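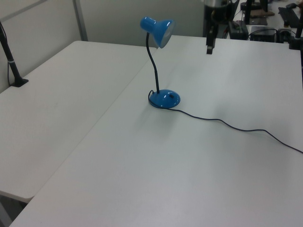
Home Guides Workshop Lighting Storage Contact

Setting up a desk for evening study

Updated 06/09/2026

A desk that works well in the afternoon can be hard going after dinner. Most of the trouble comes from one ceiling light behind your chair, which throws the shadow of your head straight onto the page. You can fix this in an evening without buying much.

Start with the desk itself. Clear it and wipe it down, then sit in your usual chair with your feet flat on the floor. Your elbows should sit level with the desktop or slightly above it. If the chair won't go high enough, use a firm cushion and put a footrest underneath. Mine is an offcut of pine.

Next, decide where the desk goes. Side-on to the window is best. Facing it gives you glare in the morning, and with your back to it the screen picks up every reflection. If there is only one power point in the room, plan around that before you move anything heavy.

Now the lamp. Right-handed writers want it on the left, left-handed writers on the right, so the hand doesn't shade the words. Aim the light at the page and keep the bulb out of your line of sight. A bendable neck makes this easy, but a fixed lamp on a couple of thick books will do.

For the bulb, look for 700 lumens or a bit less in a warm or neutral white. Check the label on the lamp for its maximum wattage and stay under it. Leave the ceiling light on as well. A bright page in a dark room is tiring, and you'll notice it within the hour.

Run the cord towards the back or side of the desk, away from your knees. Adhesive clips hold well on painted timber if you clean the spot with methylated spirits first and leave the clip overnight before loading it. Don't run cords under a rug.

If you use a laptop, raise the screen so the top edge is near eye height and plug in a separate keyboard. Turn the brightness down until a white page on screen looks much like a sheet of paper beside it.

Work for 50 minutes, then get up and look at something across the street or down the hall.

Guadalupe Ayala wrote in August to ask about shared desks. Two small lamps, one at each outer end, are better than one in the middle – the person opposite won't get the glare. Give each lamp its own switch within reach.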